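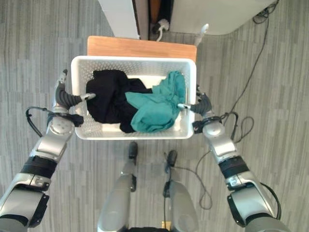
White basket with the black garment and the teal one, seen from above.

June, morning, laundry corner at Mosbridge

Today I worked only with the small load. The question from last week was which basket to keep for the sorting trials, the white one with the holes in the sides or the deep Finby one. I prefer the white one. The walls are straight, the floor is flat, and two pieces fit in it without much overlap. In the Finby basket everything slides to the middle and makes one ball.

Notes about the clothes:

The black garment is difficult to read when it is crumpled. I lose the sleeves and the hem, all folds look the same. For black things we need the second lamp, the one from Hukis, placed low and to the side. I did not use it today.

The teal piece is much easier. The creases show well and I can decide where to take it before I touch it. I would like to have more pieces in such a color – please do not give them back to the general box.

Washing before the trial: 40 degrees, short program, no softener. Softener makes the cloth too slippery and the results are then not comparable with May. Drying on the rack took around 15 hours, because the window was closed for the night.

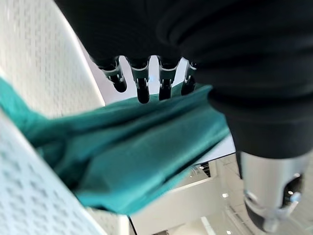
Teal cloth, bunched, with a wide fold hanging down.

When the cloth is taken high on one edge, it makes a big sag below. To remember for the folding sheet: first let it hang, then look for the corner, then lay it down. I wrote it in the wrong order in version 2 and must correct it.

Still open:
Lengyel promised 9 more garments, mixed sizes. Not arrived.
The label on the shelf for dark clothes fell off again, stronger tape is needed.
Ask if the white basket can be ordered a second time in the same size – I did not find a number on the bill.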